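布草分拣台上的灰布与橙布：访 Kazue Honda

Kazue Honda 的工作是给清洁用布写规程。她供职于 Nunstead 的布草处理部门，过去几年里经手的内容包括擦拭布的分色、分拣台的台面布置、周转盒的选型，以及一份每年一月修订的折叠与入盒说明。谈话从下午开始，地点就在分拣区旁边，中途她几次起身去翻记录本。她说话很慢，术语用得准，遇到没有测过的事情就说没有测过。

她先谈分拣台。“台子要解决的是对比度。”Honda 说，“灰布放在灰桌面上，边在哪里，角在哪里，都要多看一眼。橙布放在木头本色上也差。绿色对这两种布都够用。”

她所说的够用有一个可以操作的定义：一块布不经整理地落在台面上，站在台边能指出它的轮廓线，包括折进去的那一段从哪里开始。指不出来，台面颜色就不合格。部门先前试过白色和深蓝色台面，白色在橙布上表现很好，在浅灰布上不行，尤其是洗过多次、颜色变浅的灰布；深蓝色对灰布尚可，但白色布块上的污点在深蓝底上容易被误判为透出的底色。绿色是折中的选择，用到现在没有换。

台面还要求平滑。粗糙的表面会勾住起毛的布边，布被拖动时中间鼓起，边留在原地，展平要多做一遍。“平滑到什么程度，我们没有数值。”她说，“拿一块旧布，捏一个角横着拉过去，布跟着走，就可以。”

台子四周露出的浅色木边，在规程里称为非作业区。布可以越过台面的边线，但不得在木边上折叠，折好的布也不得放在木边上等待入盒。规程对这一条没有附加说明，Honda 也没有补充。

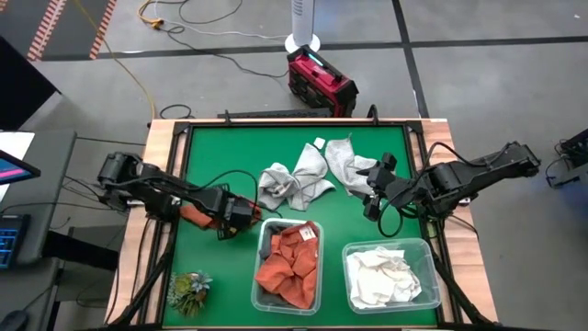 来料状态

Honda 把到达台面的布分成三种状态：团状、半展、平展。团状指看不到任何一个完整的角；半展指能看到一到三个角，或者能看到一条完整的边；四个角都露出来，才叫平展。中间是否有褶皱不影响平展的判定。

“大家容易把半展当成平展。”她说，“布看上去铺得很大，其实有一角压在下面。按平展去折，折出来就歪，入盒以后高出一截。”

处理的起点因此是找角。规程的写法是先看最远端，再看两侧，最后看近端。布面拱起一个尖的时候，尖顶往往会被当成角，需要看尖顶处有没有缝边。没有缝边的尖是褶皱，提起来只会把布提成锥形，四周继续往里收。

多块布挨在一起时，先动最外侧的一块。如果两块灰布相互接触，边界不清，则提起其中一块的角，提到另一块不再跟着移动为止，再平移到旁边。不允许直接抽拉下面的一块。抽拉在记录里有单独的代码，因为它常常把已经展平的布重新弄乱，后面的时间都要算进这一步。

她给出了一组内部记录。上一轮复核统计了832块布，其中23块被退回重新折叠，退回原因以角未展开为主，其次是两块布粘连在一起入盒。复核时只看折好的成品，不追溯是在哪一步出的错。Honda 认为这个做法有缺陷，但追溯需要在台上多留一道登记，目前没有加。

灰色与橙色

两种主要颜色对应不同的用途。在 Nunstead 的规程里，灰布用于干擦，橙布用于蘸清洁剂之后的擦拭。颜色在采购时就定下，不在现场更改。灰布来自 Softić，橙布最初也来自 Softić，后来改为由 Prurnismont 供货。

更换供货方带来一个小问题：两家的橙色不一致。先前的偏红，后来的偏锈色，混在一起时会有人问是否属于两类。Honda 的答复写进了说明的附注，凡是橙红至锈橙之间的都按橙布处理，不再细分。

“我不喜欢在颜色上分太细。”她说，“颜色是给远处看的。近处看的东西写在标签上。”

分色在展平之前还是之后进行，部门里有过争论。支持先分色的一方认为，两种颜色隔得很远就能认出来，不需要展平；支持后分的一方认为，团状的布里可能裹着另一块，先分等于白分。现行规程采用的办法是在团状阶段粗分，展平之后再确认，确认不合格的当即移到另一侧。这样做每块布多一次判断，但不多一次搬动，除非里面真的裹着东西。

除灰、橙两色以外，还有少量白布和深色布。白布单独成类，不与灰布混放，洗旧的白布与褪色的灰布在灯光偏黄时不好区分，这一点她特别提到过。区分的办法是看缝边：灰布即使褪色，缝线仍然比布面深。深色布数量少，没有固定用途，一般作为地面和设备底部的擦拭布使用，用后不回到同一批次。

标签

台面上时常出现白色小标签。按照规程，标签随布走，布展平之后，标签放在布的远端一侧，不压在布下面，也不放进折层里。折好入盒时，标签随最上面一块放入。

实际执行中标签容易散落。布被移动，标签留在原处，过一会儿就说不清它属于哪一块。Honda 承认这是整套流程里最薄弱的环节，她尝试过把标签缝在布边上，洗涤之后字迹模糊；也尝试过用夹子，夹子在平滑台面上会滑，而且折叠前必须取下。现在的办法是承认标签会散，规定散落的标签一律推到台面远端，等这一批布全部折完再统一核对。

“核对不上怎么办，规程里写的是作废重打。”她说，“重打一张的时间比找一张短。”

标签上的内容只有两项：批次和洗涤次数。布的尺寸不写，供货方也不写。供货方曾经写过，后来取消了，原因是 Prurnismont 与 Softić 的布在洗涤要求上没有差别，写上去没有人用。

盒子

周转盒用透明的。Honda 对此的要求比对台面颜色还要坚决，她列在采购单上的第一项就是透明，第二项才是尺寸。透明盒可以在不翻动的情况下从侧面看到里面是什么，装错了也能从侧面看出来。盒子由 Minusine 供应，换过一次模具，新模具的盒壁内侧有轻微的斜度，空盒能够套叠，代价是盒底比盒口小，折好的布放到底部时两侧会翘起。

她的处理方式是调整折法。按照旧折法，布对折再对折，得到的块偏宽，放入新盒时边缘贴着盒壁向上弯。改为先沿长边三折，再对折，块变窄变厚，可以平放到底。三折的位置不画线，以折过来的边与剩余部分齐平为准。误差在一指宽以内不返工。

每个盒子放6块灰布，橙布略厚，数目由盒口高度决定，最上面一块不得高于盒沿。台上放2个盒子，靠近操作一侧并排。她反对放更多：“盒子越多，台面越小。布要展开，台面不能再少了。”

两个盒子的用途在每一批开始之前确定，中途不互换。常见的分配是一个收布，另一个收布以外的杂物。杂物来自来料本身，布从现场收回时，里面会裹着各种小件，展平的时候掉出来。规程要求掉出来的东西当即入盒，不留在台面上，也不放在木边上。杂物盒里有什么由现场负责认领，分拣台不登记。

没有折的布能不能先放进盒里？Honda 说可以暂放，但暂放的布不算入盒。暂放通常用于颜色待定的布，或者需要先给台面腾位置的时候。暂放的布在这一批结束之前必须取出来，重新展平，按正常顺序折叠。她见过把暂放的布直接压平后当作成品的情况，从盒子侧面看得很清楚：折好的布侧面是一层一层的，压平的布侧面没有层。

展平与折叠

谈到具体动作，Honda 更愿意逐条讲。

展平从提角开始。提起一个角，抬到布的中部离开台面，再向远端放下，让布自己落平。落下之后如果有一边卷在下面，不要从上面压，从卷边的两端分别向外拉。拉的方向与布边垂直。橙布的边比灰布硬，卷边更常见，拉的时候力要小一些，缝线容易变形。

布中间的褶皱用推的办法处理，从中间推向两侧，不从一侧推到另一侧。从一侧推到另一侧，褶皱会在终点堆成一道，看上去整块布是平的，边上多出一条棱。

折叠之前要停一下，看四个角。Honda 把这一步单独列出来，在说明里占一行。折叠之后不再看角，只看边是否齐。如果边不齐，退回到上一折，不退回到展平。两次退回仍然不齐，则说明布本身已经变形，挑出来放到一边，按深色布的用途降级。

灰布拧成一个结的情况也有，中间收紧，两头散开。处理时先找中间收紧的地方，看是打结还是单纯扭转。扭转的布提起一头，放一会儿就松开；打结的布要在台面上解，不提起来。提起来之后结会更紧，这一点她用记录本上的条目来说明，条目写得很短，只有“提起，结紧，返工”几个字。

台边的东西 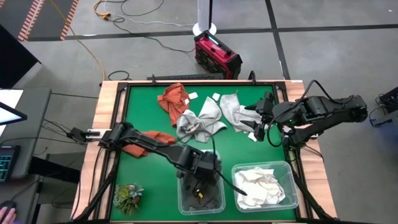 台面角落可以放盆栽吗？

规程只限定作业区，角落里的小件物品只要不挡住布的展开范围就予以保留，浇水须移到台外进行。

她对台边物品的态度总体上宽松。非作业区的要求只有两条，一是不放折好的布，二是不放会沾到布上的东西。开着口的清洁剂瓶、记号笔、润滑油属于第二类，出现在台边就要移走。工具箱放在地上，不上台。延长线从台子外围走，不从台下横穿，过道处的线要贴地。

分拣区地面每批结束后清理一次，主要清理掉落的线头和纤维。落到地面上的布不回台面，直接进入下一次洗涤，标签作废。这一条没有例外，看上去干净的布也照此处理。Honda 说这条规定执行得很好，原因是它不需要判断。

哪些条款需要判断，她也列了。颜色介于两类之间时需要判断，半展与平展的界限需要判断，布变形到什么程度算降级也需要判断。一月的修订主要就在这几处。上一次修订把降级的标准从“明显变形”改成“对折后长边不能重合”，争议少了一些。

接下来的修订

Honda 手头在改的是批次之间的衔接。目前一批布折完，盒子移走，空盒放上来，台面清空，再倒入下一批。清空这一步经常被省略，台面上还剩一两块没有折完的布，新的一批已经倒在旁边。两批布的洗涤次数可能不同，混在一起以后只能依靠标签，而标签正是容易散的那一样。

她拟定的写法是：台面上有未折的布时，不倒入新的一批；有散落的标签时，同样不倒入。草稿交给部门里其他人看过，反对意见集中在后一句，认为等标签核对完会拖慢整体节奏。她还没有决定是否保留。

另一处改动涉及盒子。Minusine 送来一种更浅的透明盒，盒壁是直的，没有斜度，布放到底部不翘，可以恢复对折再对折的旧折法。缺点是不能套叠，空盒占地方。Honda 把新旧两种盒子各留了一些，在同一张台上分别使用，折法也分别按各自的写。她不打算同时修改折法和盒子的条款，要先看浅盒里的橙布放到最上面一块时会不会高出盒沿。

记录方面没有变动。退回的布仍然写明原因，原因仍然从固定的几个代码里选，选不出来的写“其他”，并在后面补一句话。她翻到“其他”那一页给我们看，最近的一条写的是缝线脱落，布角展开后收不回来。下面她用铅笔加了一行：并入变形，下次修订时删去。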